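Research Engineer, Soft Gripping (fixed term)
Brodine Robotics, Manipulation Group

Brodine is recruiting a research engineer for the Cledlow project, which studies how compliant fingers hold thin-walled containers. The post is full time, on site, and starts in March. The contract runs for 2 years and may be extended once.

Background

Rigid parallel jaws hold clear plastic bottles reliably only when the wall is stiff and the pose is known. Our recent work replaces the fixed closing force with an estimate of slip taken from the wrist camera. The method tracks small shifts of the object against the finger surface between consecutive images and raises the closing force in short steps until the shift falls below a threshold. In the last test series the method was run on 11 container types, with 100 grasps per type. It dented fewer containers than the fixed-force baseline and dropped slightly more of them. The dropped ones were mostly transparent and gripped near the base, where reflections are mistaken for motion. This error is the main subject of the post.

Duties

Extend the slip estimate to transparent and reflective objects.
Plan and run grasp trials on the test line, including setup, calibration and logging.
Maintain the finger models and replace worn fingers.
Compare results against the fixed-force baseline and against the Benjelloun controller, which the group uses as its second reference.
Write up methods and results for internal reports and for publication. Failed trials are reported with the rest.

Requirements

A master's degree in robotics, mechanical engineering, computer science or a related field, or equivalent work experience.
Working knowledge of Python and C++.
Practical experience with at least one robot arm outside simulation.
Basic statistics, including the design of repeated trials.
Written English good enough for technical reports.

Experience with optical flow, tactile sensing or silicone casting is useful – none of it is required. A publication record is not expected.

Working arrangements

The post reports to Dušan Hoxha, who leads the manipulation group. Day-to-day supervision of the trials is by Junaid Rana. Analysis and writing may be done from home on Wednesday. Trial days begin at 8:30 a.m., and the line must be shut down and logged before the operator leaves. The work involves standing for long periods and lifting crates of test objects.

How to apply

Send a CV, a one-page letter and one sample of technical work to Mohsin Niazi at the Brodine recruitment office. The sample may be a report, a thesis chapter or a code repository with a short note on which parts are your own. Please put "Cledlow engineer" in the subject line. Applications sent through agencies will not be read.

Selected applicants will be asked to an interview in two parts – a technical discussion with Heino Pärn, and a practical session in which the applicant is given a set of trial logs and asked to find the cause of a failed grasp.
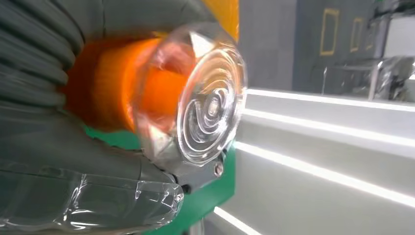 Logs for the practical session are supplied as CSV files, and applicants may use their own laptop or one of ours. Travel costs are refunded on receipt of tickets.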